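Home | Notebook | Field kit | Archive
Print this page | E-mail this to a colleague

March, workshop notebook, Plesallow end of the bench

Started at 7:40 with the valley relay, the one that's meant to carry the elders' council meetings from Greltinville down to the district office now that the two districts are merged on paper. Last month's meeting got through the speeches fine and then lost the whole question-and-answer part, which was the bit people cared about (land claims, the road, when the checkpoint hours change). So I wanted to know where the drop was.

Swapped the Nikolaidis board for the older one and logged 629 packets before the first gap. Not great! Put the Nikolaidis back, changed the antenna lead, and got 2596 with no gap at all – so it was the lead the whole time, and I owe Prodromos Karras an apology for blaming his soldering.

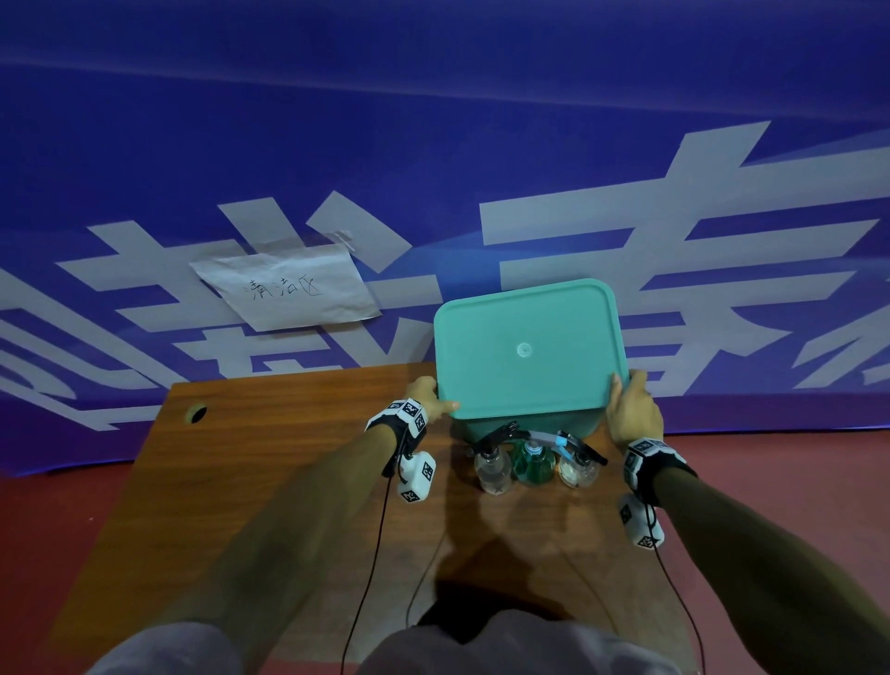

Teal plastic box, held up over the desk.

Fotini Mitsotakis-Vlachou called from Prillport around lunch. The garrison there is handing its old radio hut over to the civil side and she wants us to take on the repeater too. I said yes before I'd asked about the power supply, which I know, I know. She thinks it's 70 watts on a good day and our draft budget says 100, so either we turn something down or somebody finds another panel. 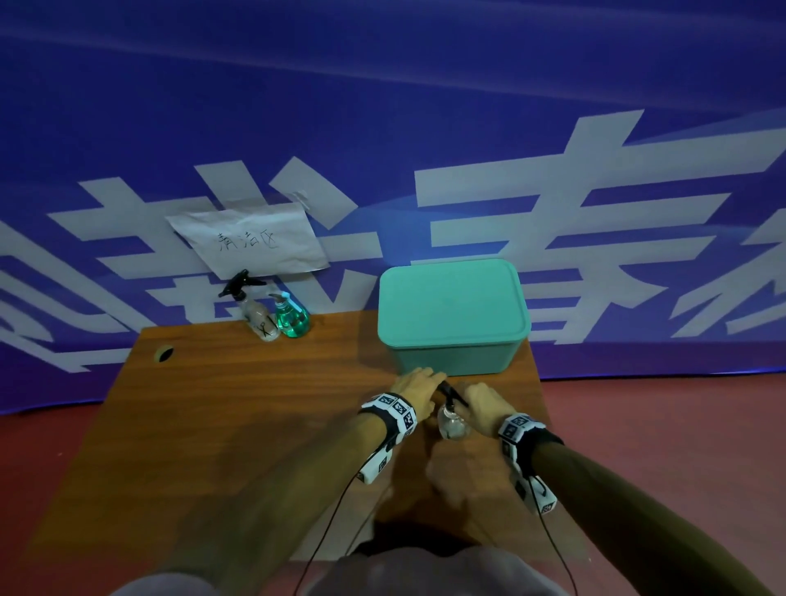

I'd rather turn something down. The council only needs voice, and the slow setting was perfectly clear when Prodromos read me the whole agenda over it (twice, with feeling). If the army liaison wants pictures as well they can send their own gear up.

Still to do: label the bad lead so it doesn't creep back into the drawer, write up the slow setting for Fotini, ask who holds the key to the hut. Also the spare fuses are down to one packet.

Print this page | E-mail this to a colleague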